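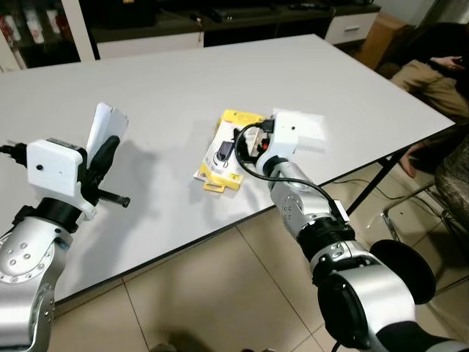 Free returns: who is paying?

By Adi Liem
14 shares | 30 comments

Renu Tripathi would like me to believe that sending things back can be good for everyone. She runs Ondero, a firm that handles unwanted online orders for small shops, and she has been making this case since she left a job in shoe retail. I have heard it before, usually from people selling something.

"You came in with your arms folded," she says, when I tell her so. "That's fine. Most shopkeepers do."

Her argument goes like this. A shop that offers free returns sells more. Some of what it sells comes back. If the goods are checked quickly and put on sale again at a fair price, the shop loses very little and the customer trusts it. Ondero takes a fee for the checking.

I ask what "very little" means. She says it depends on the shop. I ask for a shop. She offers Skarnby, a lamp seller which sent her 3,000 returns last year, and says they were "very happy with the outcome". How many were sold again at full price? She doesn't have that to hand. She promised to send it, and at the time of writing she hasn't.

Zahira Purba has less patience with all this than I do. She sold kitchen goods online until July, when she stopped taking free returns and lost a fair number of regulars over it.

"I had people ordering three kettles to see which one looked nice," she says. "Two came back. You could tell they'd been filled. Who am I meant to sell that to?"

The packaging annoyed her almost as much.
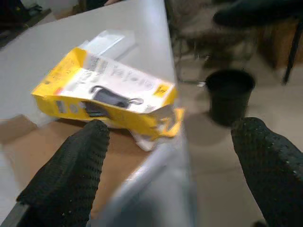 "People don't open a box any more, they go at it. And once the box has gone, you've lost your full price, even if the thing inside has never been touched. I tried plain replacement boxes. Customers wrote in asking if it was second-hand."

Tripathi accepts the point about boxes, up to a limit. She thinks buyers will get used to plain packaging if the discount is clear. She mentions a survey Ondero ran, in which 119 shoppers were asked whether they would buy an item with damaged packaging for less money, and most said yes. I point out that most people say yes to less money.

"You're allowed to be rude about surveys," she says. "I still think they were telling the truth."

What she won't accept is that the word "free" is misleading. The postage has to come out of something, and Purba is in no doubt that it came out of her prices, so that customers who kept what they bought were covering those who didn't. Tripathi calls this "a bit gloomy". She says delivery works the same way and we all put up with that. We do, though I am not sure it helps her. 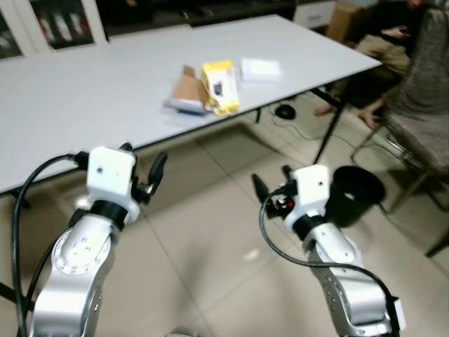
Would a small charge fix it?

Purba now asks customers to pay their own postage on anything that isn't faulty. Returns have dropped and so have orders. She thinks she is better off, but admits she hasn't worked it out properly.

"I sleep better," she says. "Put that down as profit."

Tripathi says charging punishes careful shoppers along with careless ones. She would like shops to write better descriptions, with proper measurements, and I found myself agreeing with her for the first time in an hour. Then she told me Ondero would be selling a service for that as well, from next year.

We use cookies to improve your visit. Accept all | Manage choices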